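Gripper Pad Service Kit for Bruvik Parallel Grippers

If you've found your way to this page, there's a fair chance you have a two-arm bench cell and a mug or two that didn't make it, and we're sorry about that. We've had a good many letters since April about grip loss on glazed cups, so we've put everything we know in one place, along with the kit that fixes it.

The fault itself is a sneaky one. The pads on the black fingers pick up a glaze of their own after a lot of handling, and the gripper goes on reporting a good hold while the cup slides down a hair at a time. Tall bottle-shaped cups gripped near the top are the ones to watch — they have a long way to swing when they let go.
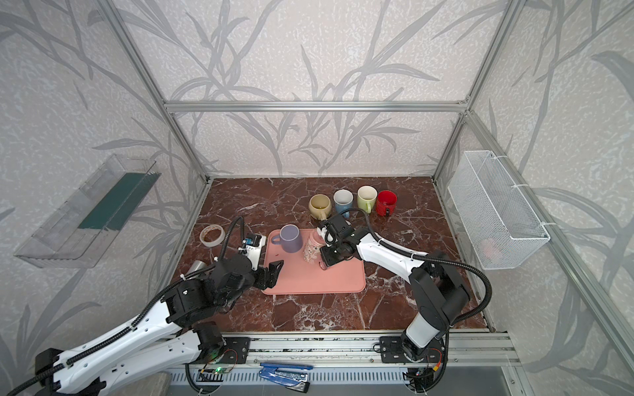 Mylene Cabanatuan wrote to us that her cell ran clean for weeks and then dropped three cups in one morning, all from the right arm, with no alarm and nothing in the log but "grip OK." She swapped the pads and hasn't lost one since.

Her story is pretty typical. We now suggest changing pads every 1000 grips if you're working with glazed ware, and every 1670 if your parts are matte or rubbery. Please don't stretch it, however good the pads look to you.

While you have the fingers off, do take a minute for the wrist cable. A corrugated sleeve that has crept out of its ties can tug on the gripper at full reach, and Kamran Hayat on our service desk has traced more than a few "bad pad" complaints to exactly that.
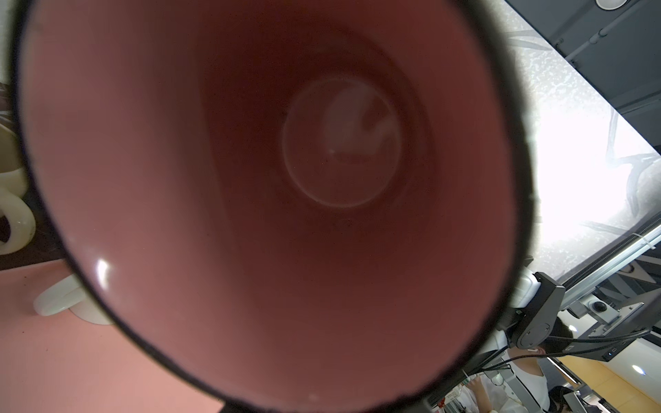

Once the cable is seated again, run the empty-hand check from the Service menu, then lift something you don't mind losing before you go back to the good mugs. Keep your hands out of the cell while either arm is powered, and press the stop before you reach in for a fallen cup, please! A gripper that has lost its part may close again all by itself.

Each kit holds four pads, two finger screws, a hex key and a cleaning cloth. Ask for part 357 for the standard fingers or part 570 for the long ones.

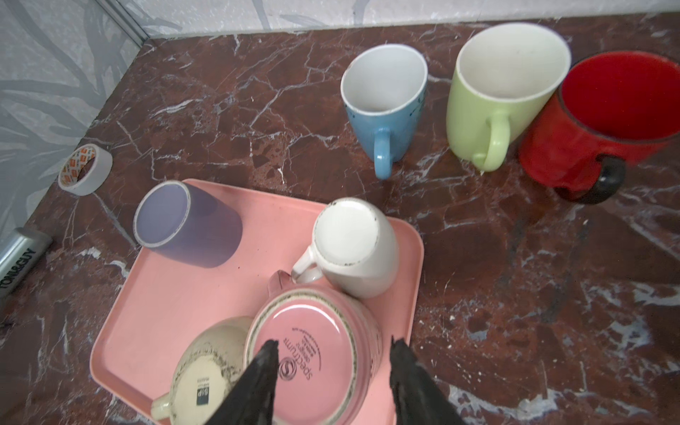

Can I just clean the old pads with alcohol?
It will get you through an afternoon, but the grip fades again quickly and the rubber hardens, so please order new ones in the meantime.

Kits ship from our Agbayani warehouse. For anything odd, write to the service desk and ask for Kamran or Amra Dervishi.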